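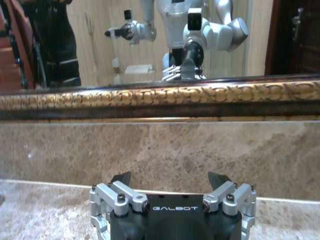

Page 2 of 5

Prellilside Investors Board > Autos and Batteries > Dodero / Echeverría supply deal

ampere_hour_arthur
Picking up from the last page. Dodero has now confirmed that Echeverría will take cells from the Prellilside plant starting in July. The release runs to four paragraphs and manages to avoid a single dollar figure. I have read horoscopes with firmer guidance.

tailgate_tess
It does say "multi-year", to be fair.

ampere_hour_arthur
Two is multi.

HBravo
Horacio Bravo here, long-suffering holder of 1297 shares, bought at a price I won't be sharing with the group. You're all being a bit grim. Last year Dodero had one customer, and that customer stopped paying its bills. Now it has Echeverría, who make real buses that people ride to work in. I'd call that progress.

northshore_ned
One customer that doesn't pay has been replaced by one that hasn't paid yet.

HBravo
Lovely. Did you get up early to write that?

northshore_ned
I was up anyway, reading the cash flow statement.

rcisternas
I worked in pack assembly until the spring, different company, same suppliers. The part I'd watch is the warranty. The release has Dodero covering the modules "for the service life of the vehicle". A city bus gets a hard life, and transit agencies hang on to them until the floors go. If they've priced that in, fine. If somebody in sales agreed to it over lunch, it's the recall all over again.
– Rocío

tailgate_tess
Rocío, wasn't the recall down to a welding fault? They replaced that line.

rcisternas
They replaced the line, yes. The warranty wording came through without a scratch. Have a look at note 27 in the annual report and compare it with the release.

tailgate_tess
Ok, I've looked. It's the same sentence. They even kept the comma in the wrong place.

kilowatt_kev
Can I ask what happened to Skiltudix? They were meant to be putting money in and taking a board seat, and I can't find them mentioned anywhere in this.

ampere_hour_arthur
Skiltudix remain "in constructive dialogue". They have been in constructive dialogue since my daughter was in junior high. She drives now.

HBravo
Talks take time, Arthur. Nobody signs a cheque that size in an afternoon. I'd sooner they did the homework.

northshore_ned
They may have done it, Horacio. That's rather my worry.

kilowatt_kev
So is anyone buying?

HBravo
Topped up this morning.

tailgate_tess
Holding. Mostly from embarrassment.

rcisternas
Not touching it until I see the actual supply agreement. The chemistry is good, for what it's worth. I never had a quarrel with the cells.

ampere_hour_arthur
Sold half at 9:40, and it's gone up ever since. You're welcome, everyone.

Go to page: 1 2 3 4 5
Log in to reply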